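Munar bench cell – board handling, desktop and small server

Supplied by Gittins. Page updated Sunday, September 10, 2023

One arm, one two-finger gripper, wrist camera. Built for taking populated boards and memory out of old cases. Sold as a full cell or as the arm only, your own bench.

Set up
Case flat, side panel off, open side up. Fans and heatsink out first, the cell does not do heatsinks. Teach the approach from above, then come down slow. Keep the fingers clear of the case rail on the way in – most knocks we see are there. Save the approach as its own step so you can re-teach it without touching the rest.

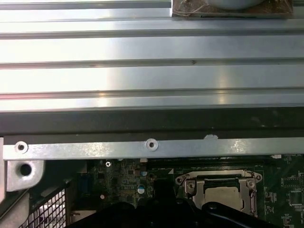

Gripper over the board, processor socket and memory slots in view.

Looking after it
Wipe finger tips every 200 boards, dry lint-free cloth. No solvent on the pads. Check the hex screws on the finger links at the same time, they do work lose. Pivots get one drop of Tustetti light oil, wipe off the extra. Camera window – soft brush only.
Spare tips come in packs of 8. Change both together, never one.

Repair
If the fingers close uneven, power off, air off, swap the link set. 2 screws a side. Re-zero after, then run the empty close test before any board goes near it. Still uneven, send the gripper back and we will look at the body. Arwel Wogan on the service desk books returns, put the serial number in the subject line please.
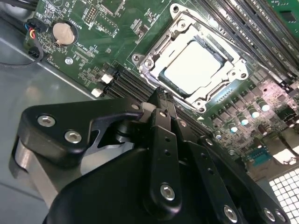
Do I need to re-teach the cell after changing finger tips?
Only the finger zero and the last part of the approach. Saved case positions stay as they are, unless the gripper has been off the wrist.

Options
Drarneo tray feeder, left or right hand. Long finger set for deep cases. Feeder orders placed now ship in December, tips and link sets are form stock.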